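Why Is There Air in a Bag of Snacks?
A page for curious shoppers, from the Hebden Children's Reading Room

You are in the store with your family. You pick up a bag of chips and it is big and round like a small pillow. At home you open it, and the chips reach only to the middle of the bag. Where is the rest? Did somebody eat your chips before you?

Many children ask this question, and many grown-ups also. On this page we will look at the snack bag from outside to inside. You will learn what the bag is made of, how it is closed, what is the "air" in it, and how to read the small words on the back.

What is the bag made of?

A snack bag feels like one thin sheet. In most cases it is several sheets, pressed together so well that your fingers cannot find where one ends and the next begins. We call them layers.

The outside layer carries the colors and the name of the snack. The middle layer often has a very, very thin coat of metal. If you look inside an empty chip bag, you will often see that it is silver and shiny like a mirror. This is the metal. It keeps light away from the food, and it makes it difficult for air and water to come in. The inside layer touches the food. It can also melt a little when it is heated, and we will need this in a moment.

Not all bags have the metal. Some are clear, or clear in one part, like a window. With a window you can see something of the snack before you buy it. But light can come through a window too, so the people who make the snack must think well about which bag is the right one for which food.

How is the bag closed?

Look at the top of a snack bag. You will find a flat strip there, often with many tiny lines pressed in it. This strip is called a seal.

There is usually no glue on it. The two sides of the bag are pressed between two hot metal bars for less than one second. The inside layers become soft and stick together. When they are cool again, they hold very strong. The tiny lines help the seal to stay closed, in the same way as the pattern under your shoes helps you to stay on your feet.

The bag begins as a long flat ribbon on a big roll. A machine folds the ribbon into a tube and closes it along the back. Then it closes the bottom, drops the snack in, and closes the top. The top of one bag and the bottom of the next bag are made at the same moment, and a knife cuts between them. If you find a long line down the back of your bag, that is where the ribbon became a tube.

What is the air inside?

In many bags it is not the same air that you breathe. It is mostly a gas called nitrogen. Do not worry, you know nitrogen already. It is the biggest part of the air all around us, and you breathe it in and out all day.

The air around us has a second important part, which is oxygen. We need oxygen to live. For fried snacks, however, oxygen is bad company. It changes the oil in them slowly, and after some weeks they smell and taste old. So the machine blows nitrogen into the bag and pushes the oxygen out.

The gas has a second job. It is a cushion. Think about the way of a bag of chips: it goes in a box, the box goes on a truck, the truck goes over holes in the road, then somebody puts the bag on a shelf, and somebody else puts it in a cart under the potatoes. Without a cushion, you would bring home a bag of crumbs.

There is also a third reason for the empty space. Chips lie in a bag in all directions, with gaps between them. When the truck shakes them, they slide closer together and the gaps become smaller. The same chips now need less room. This is called settling. You can see it also with breakfast cereal.

So how do I know how much I get?

Do not look at the size of the bag. Look for the net weight. "Net" means only the food, without the bag. It is written in grams (g), and in some countries also in ounces (oz).

We thought of two bags for you to compare. The Pumero corn puffs come in a very fat bag, and the net weight is 177 g. The Dellus family bag of salted nuts is lower and flatter on the shelf, and its net weight is 514 g. The flat one has much more food in it! Puffs are full of small holes, so they take a lot of room and weigh little. Nuts are heavy for their size.

What else is written there?

Turn the bag around. The letters on the back are small, but you can find many useful things.

The ingredients. This is the list of everything in the snack. In many countries the first word in the list is what there is the most of. If the list begins with potatoes, potatoes are the biggest part.

The allergy words. Some people become ill from peanuts, milk, wheat or other foods. If you or a friend has an allergy, read this part together with an adult every time, also when you know the snack well. The recipe can change.

The date. "Best before" tells you until when the snack should taste as it must. For example, a bag can say that it is best before April. After this date it may be a little soft or stale.

The black and white lines. This is the bar code. It is a number written in lines, so that the scanner at the checkout can read it quickly.

How to choose a bag in the store

1. Take the bag from the shelf with both hands, one at the side and one under it. Do not squeeze it.

2. Look at the seal on the top. It should be flat and closed all along.

3. Feel if the bag is full of gas. When it is very soft and flat next to its neighbors, it may have a tiny hole. Tell somebody who works in the store, and take another one.

4. Find the net weight and the date. If the print is too small, ask an adult to read with you.

5. Put the bag in the cart on top of the heavy things. Bottles and cans go first, snacks go last.

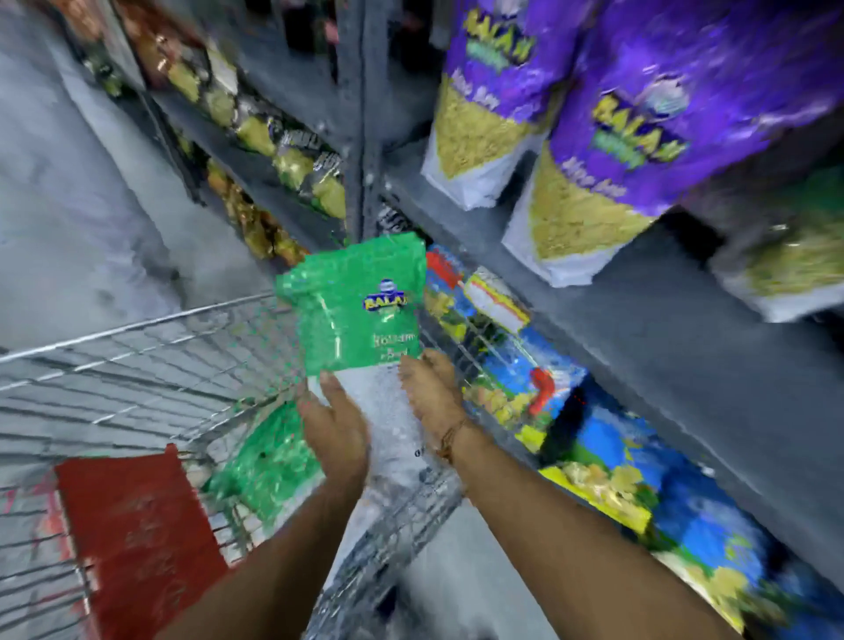 Try it at home: the mountain bag

High in the mountains the air is thinner and it presses less on everything. A closed bag which looks normal in the valley becomes very round on the mountain. In Skaltitz, where the road to the pass begins, children play a game with this. They take one closed bag of chips in the car and draw a face on it with a marker. At the top of the pass the face is fat, and when they come down it is thin again.

If you have no mountain, you can do a different experiment. You need a small bag of chips, a clear bowl, a kitchen scale and a marker for glass.

Before you open the bag, draw or write down how high it is when it lies on the table. Open it and pour the chips in the bowl slowly. Mark on the glass how high they reach. Now shake the bowl softly from side to side while you count to 11. Mark again. Is the second line lower? Then you have seen settling with your own eyes.

At the end, put the empty bowl on the scale, set the scale to zero, and pour the chips back in. Compare the number with the net weight on the bag. It can be a little different, because kitchen scales are not perfect.

Words to remember

Layer: one thin sheet in a thing that is made of several sheets.
Seal: the place where a bag is pressed closed.
Nitrogen: a gas, the biggest part of the air.
Settling: when small pieces slide closer together and need less room.
Net weight: how heavy the food is without the bag.

Where does the empty bag go? In most towns it goes in the normal trash, as the layers are hard to take apart. Some places collect them separately. Ask at home what the rule is where you live.

Page last changed: Mar 21, 2025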